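16 Aug 2025 - cloth folding demos, black piece

Two-handed demos with the hand-held grippers, black cloth on the pink cover. Edeltraud Tiedemann on the second gripper. Batch target 10, filed under Galard 426.

Rule for today: jaws open wide on approach, no contact until both operators call ready. Black on pink segments well. Black finger on black cloth does not.

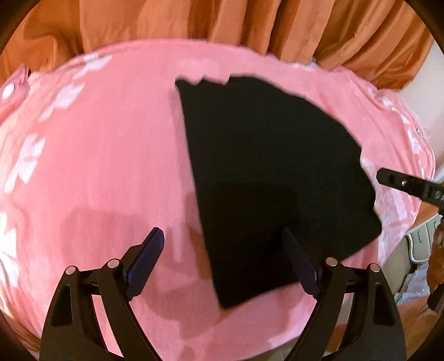

Jaws apart, cloth flat, no pinch.

Shadows from the grippers fall on the cover next to the cloth edge. Jiang's mask script may pick these up as cloth - check before training. Second gripper works the lower left edge, mine the hanging end. Lint on the cloth, left as is.

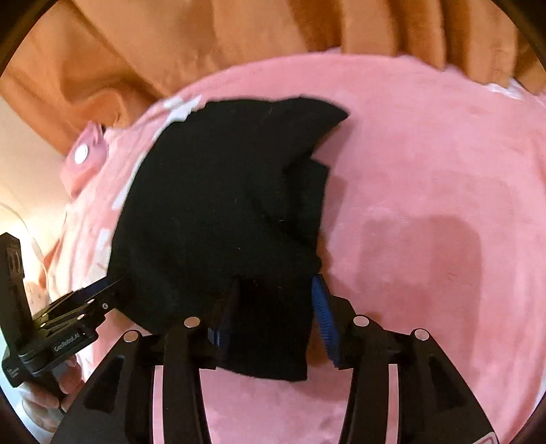
To do
- Rerun masks with shadow threshold at 2.
- Ask Odel for lighter finger pads by November.
- Log start pose per demo.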